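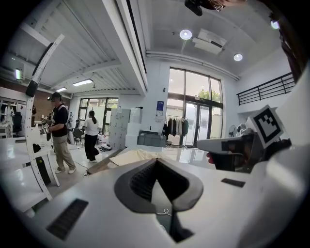 Orla Madigan wrote in to say that any list of stadium openings that leaves out rain is a list of press releases, and she has a point, so version two has a weather column.

Sesteck Grounds: a table of opening days at sports venues

What you get
One file, grounds.csv, with 721 rows. Each row is a first public event at a ground, arena or ballpark. The oldest is from 1855, a cricket field at Umcombe whose pavilion opened before it had a roof. The builder called this "substantially complete," a phrase that shows up in the notes column more than we would like.

Columns
venue: name on opening day, before the sponsors got to it
opened: date of the first event with a paying crowd
ribbon: date of the ribbon-cutting, if different (it usually is)
promised: the first opening date given in public
capacity: as announced
gate: as counted at the turnstiles, often a humbler number
weather: new, see above
notes: free text, some of it grumpy

Known problems
Capacity and gate disagree in ways we can't fix. In 68 rows the gate is larger than the capacity, and we left those alone. Moriarty Park opened twice, once for the mayor and once for the team, and has two rows. Please stop reporting this as a duplicate. Blank weather means we don't know. It does not mean sunny.

Cost is missing on purpose. Yaroslav Stasiv spent a winter on it and came back with 100 figures for a handful of venues, each one described as final.

Changes
September 7, 2019: weather added, Brirnerix Arena moved to its real opening date, three spellings of "Coliseum" reduced to two.
The next update is planned for October. Going by the promised column, allow extra time.

Corrections go to Hatice Gökçe with a newspaper clipping or a ticket stub. Your uncle having been there is not a source, though she does enjoy the letters.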